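Evening Course: Bicycle Commuting for Adults
Handout 4: Lights, the bag, and what stays on the table
Teacher: Vega Sotomayor

Please read this handout before the next lesson and bring your own bicycle light and your own bag. If you have no light yet, come anyway, we have several at the school to lend.

1. What we did last time

In lesson 3 we spoke about reflectors and about clothes. Several of you asked why I did not say anything about lights. The reason is that lights need their own evening. A reflector only works when another person's light reaches it. A light works alone, but it must be charged, it must be attached well, and it must look in the correct direction. These three things are the subject of today.

2. The rear light with a strap

There are two common ways to fix a rear light. One is with a bracket and a screw, which stays on the bicycle always. The other is with a rubber strap, which you can open with your fingers. For people who leave the bicycle at the station, I recommend the strap, because you take the light with you.

A rubber strap normally has a row of small holes. You pull the strap around the seat post and you choose the hole which makes it tight. Many students choose the hole which is easy. Then the light turns slowly downward while riding and after some days it is showing the road and not the cars. Pull one hole more than feels comfortable. 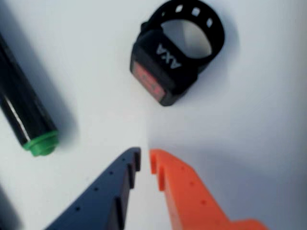 When the light is closed in its strap and not on the bicycle, look at the rubber between the holes. Bend it a little. If you see small cracks, the strap will break in the cold, and usually it breaks when you are in a hurry. For many models a new strap can be bought without the light. Ask in the shop before you throw away the whole thing.

The red lens should be clean. Use a soft cloth with a little water. Do not use the liquid for windows, it can make some plastics cloudy.

Words for this part:
strap: the band that goes around the post
housing: the hard body of the light
lens: the part where the light comes out
seat post: the tube under the saddle

3. Where to put it

Put the rear light on the seat post or on the back of the rack. Stand 30 steps behind your bicycle and look. If the coat, the bag or the child seat covers the light, move it. Do this with the bag really on the bicycle, full, as you ride in the morning. An empty bag hangs in another way than a full one.

The light should point straight back. A little bit down is acceptable. Up is not acceptable, it blinds the rider behind you.

4. The bag

Now we come to the part which makes the most discussion. Last July I asked the course to empty their bags on the table, and we were busy with it the entire evening. I do not want to repeat this, but I want you to do it at home, alone, with patience.

Take a white or light table. Black things in a black bag are very difficult to find, and most things for the bicycle are black. On a white table you see them immediately. Take everything out, turn the bag, shake it, and open also the small pockets. Then lay the bag to one side and look at what remains.

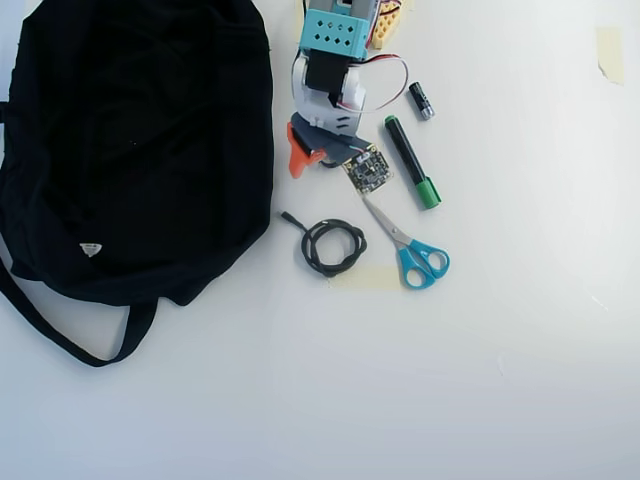

Photo: Vega Sotomayor

A soft cloth bag without a frame has one disadvantage: small things go down to the lowest fold and stay there. Feel with your hand along the seams. In my own bag, a Paltine which I have used for many years, I found a valve cap that I had already replaced.

Make the strap of the bag short before you ride. A long strap that makes a loop can go into the wheel. If you carry the bag on your back, put the end of the strap inside or tie it. If you carry it on the rack, the strap goes under the bag and not next to it.

Small electronic parts, for example a circuit board, should not travel in the same pocket as keys or tools. Put them in a small box or a closed bag of their own. If you do not know what a part belongs to, write a note with the date and put it together with the part. I keep such things for one year.

5. What goes back in

I do not give a long list. For a ride to work inside the city I take:
the rear light, if it is not on the bicycle
one small front light
a spare tube of the correct size
2 tire levers
a cloth
the charging cable

The pump I leave fixed to the frame. Students who ride outside the city can add more, we discuss it in lesson 6.

6. Homework

a) Empty your bag as described in part 4. Write down one thing you did not expect to find.
b) Check the strap of your light for cracks.
c) Put the light on and look from 30 steps, in the evening, with the bag in its place.
d) Learn the words from part 2. We will use them in the conversation with the shop.

Next lesson we meet in the bicycle room at Krawczyk, not in the classroom. Please use the side entrance.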